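11 Jan 2018
Notbridge, bin store. Racks and floor.

Started on the relabeling list Hạnh left in November. The list has 63 part numbers against the two racks, and I am working from the paper copy with her pencil corrections. The Wanyama fasteners keep their old codes. Inska parts move to the new series, beginning at 600. Tahira Paracha wants the Inska codes in the stock sheet before any labels get printed, so no printing today.

Checked shelf pitch against the drawing. Drawing says 30 degrees on the lower shelves, which would put the small bins past the point where they stay put when half full. Will measure with the angle gauge and correct the drawing or the shelf, whichever is wrong.
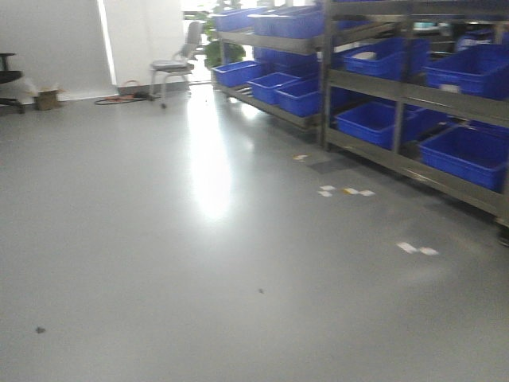 Floor and racks

Gray epoxy, glossy, bad glare down the middle from the window end. Paper scraps in four spots on the rack side, the farthest right in front of the shelving base. Two dark specks as well, one of them well out in the open floor. Darker patch close to the racks – could be shadow, could be a stain. Try degreaser on a corner of it first and note the result before doing the whole area.

Blue bins stay on the slanted shelves for now. Order of work once the codes are approved: farther rack, upper shelf first, then down to the lower row, then the nearer rack. Old labels come off with the plastic scraper. Put the peelings straight in the trash bag.

Destness quote for replacement bins is on file, ref 103. Same blue, same lip height, but the label slot is narrower than what we print now. Hạnh to ask whether they do the wide slot in the larger size.

Open:
Angle gauge – in the metrology drawer, sign it out.
Stock sheet – Tahira.
Sweep before degreaser.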